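How Much Water Goes Down the Drain on Laundry Day?
Final report, Intro to Environmental Science

I picked laundry for my project because I do way too much of it (I play two sports and my mom gave up on my socks years ago) and because our teacher said to choose something we'd still be curious about after the grade came back. My first idea was lawns. Then I found out half the class was doing lawns, so laundry it was!

The question I started with was pretty simple: if people on my street changed a few habits, how much less water would they use on clothes? I wasn't looking at buying new machines or anything expensive. I only wanted to know about habits, like how full the load is, how often jeans get washed, and whether anyone ever touches the cycle setting. 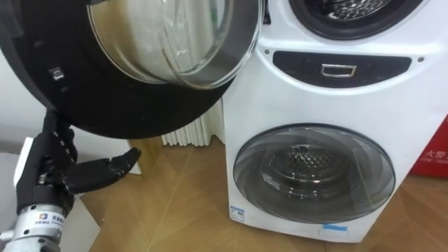

Pliltari, Wed 18 February

This is when I finally had all my surveys back, so I'm counting it as the real start of the report. I handed out 89 paper surveys on Lei Street and in the two apartment buildings behind the Nevix grocery store. I asked people to write down every load for a week, what was in it, and whether the drum was full, half full, or "just a few things." That last choice was my favorite because people added notes in the margins. One person wrote "just a few things (soccer final)" and I completely understood.

The thing that surprised me most was how many small loads there were. I figured everybody waited until the hamper was overflowing, the way we do at home. But lots of people were running a wash for one uniform or a couple of towels, usually on a weeknight, usually because somebody needed something by morning. Work clothes and team clothes came up over and over. Jeans hardly ever did, so my whole section about jeans got a lot shorter than I'd planned.

I also learned that comparing loads is harder than it sounds. Lots of newer washers adjust the water to the weight of the clothes, so a half load doesn't use as much as a full one. It still uses more than half, though, at least going by the manuals I could find. Older machines with a knob for water level depend on the person turning the knob, and my survey never asked about the knob. I wish it had. If I did this again I'd put that question right at the top.

For the second part I kept a laundry diary for my own family. We did three weeks of normal washing and then three weeks of trying to be good about it. Being good meant no wash unless the drum was full, towels used more than once, and the quick cycle only for things that weren't very dirty. I read the water meter before and after each load with nobody allowed to shower or flush, and this made me extremely popular. By the end of the second stretch we had used 300 gallons less than in the first. Some of that could be because my brother was away at a tournament for 5 days (he makes a mountain of laundry), so I don't want to brag too much about that number.

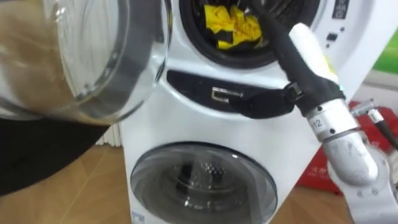

Fosatport readers had a lot to say when I posted my early results on the town's message board over there, and one commenter said that full loads were fine in theory but that a stuffed washer doesn't rinse right, so you end up washing everything twice and saving nothing. I hadn't thought about that at all! I went back and read more, and it's a fair point. Full doesn't mean packed down. The advice I kept running into was to leave enough room to fit your hand in on top of the clothes. I added that to my tips page and changed the wording of my goal from "as full as possible" to "full but not stuffed."

The same thread got into a long argument over detergent, which was sort of off topic but pretty interesting. Too much soap can mean extra rinsing, and most of us pour without measuring. My family definitely did. We started using the line on the cap and our clothes came out the same as far as I could tell, except the towels felt less stiff.

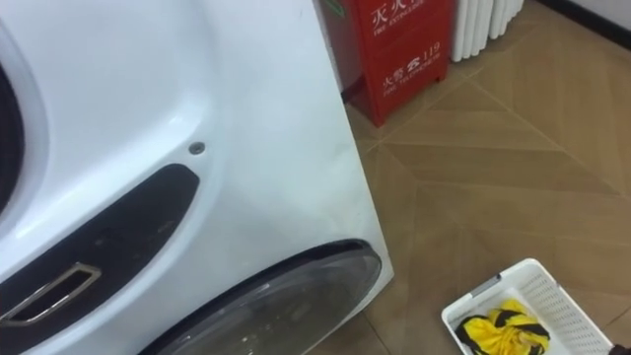

So does the quick cycle save water? It depends on the machine, and you have to check the manual, because on some models quick only means a shorter time with the same amount of water.

I got that one wrong in my first draft and had to fix a whole paragraph. I had assumed short meant less of everything. Our own manual (found in the drawer with the dead batteries) has a table for it, and the eco cycle was the lowest on water even though it takes forever.

If I keep going with this in March, I'd like to hand out a second survey with better questions and only ask apartment people, since a shared laundry room works so differently. When you're paying by the load you already have a good reason to wait for a full one. I'd also like to look at dryers, but that's more about electricity and my teacher says it should be its own project.

The blank survey, my meter readings, and the tips page are stapled to the back. The coffee stain on the second page of readings is mine.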